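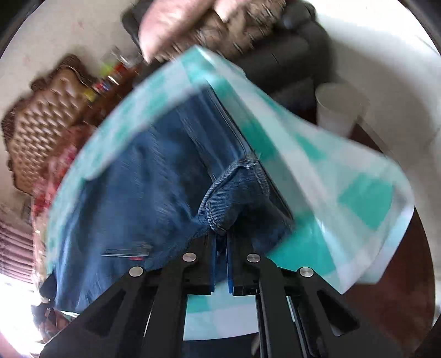

Dark blue jeans over a teal-and-white checked cloth.

Parri Laundry Room – Fall Walkthrough, with comments

Thank you to everyone who puts up with us propping the door open while we go through this every October. The list is the same one we used in the spring, with a few additions at the end, and I have written my comments under each item the way I always do (at too much length, I know, but some of you have told me you read them!).

1. Dryer lint screens clean and seated
OK on all machines. The Jeltis dryer nearest the window has a screen with a small tear along one side. It still fits, but a new one is on order. Please keep clearing the screens before your load and again after it.

2. Vent duct behind dryers
Needs work. The duct runs 12 feet to the outside wall and there was a good thick mat of lint at the elbow, more than I like to see. It was brushed out the same morning. I would like this done twice a year from now on, and I have put it on the spring list so it does not slip.

3. Outside vent flap
OK. Opens freely and closes by itself. A bird had started something in there last year – no sign of one this time.

4. Washer hoses and shutoff valves
OK, with one note. All hoses are the braided kind now, and the hot valve on the Bavach washer turns by hand again after being stuck for most of the summer. There is a little green crust around the fitting. Wiped off, and I will look at it next month.

5. Floor drain
OK. Poured a bucket down and it went right away. The grate was lifted and cleaned, and we found two buttons and a house key, all in the dish on the shelf if they are yours.

6. Outlets and cords
Needs work. The cover plate by the folding table is cracked across one corner and has to be replaced. No extension cords in use, which makes me very happy.

7. Water heater
OK. Set at 120, same as before. Nothing stored against it. The cardboard boxes that used to live there have gone to the storage room, and I hope they like it.

8. Soaps and bleach
Mostly OK. Everything had its label and its lid on. One jug of bleach was on the low shelf where small children can reach it, so up it went. Please put it back on the high shelf when you are done, even if you are only stepping out for a minute.

9. Folding table and drying racks
OK. Table does not wobble. One rack has a bent leg and leans if you load it all on one side – heavy things like jeans and towels go on the bottom rungs, please.

10. Fire extinguisher
OK. Needle in the green, pin in place, tag up to date. It hangs to the left of the door.

11. Smoke alarm (new this time)
OK. Witent unit, tested with the button, very loud. Sorry to the upstairs.

12. Lights
One tube flickering over the sink. Changed.

Still open: cover plate, lint screen, leaning rack.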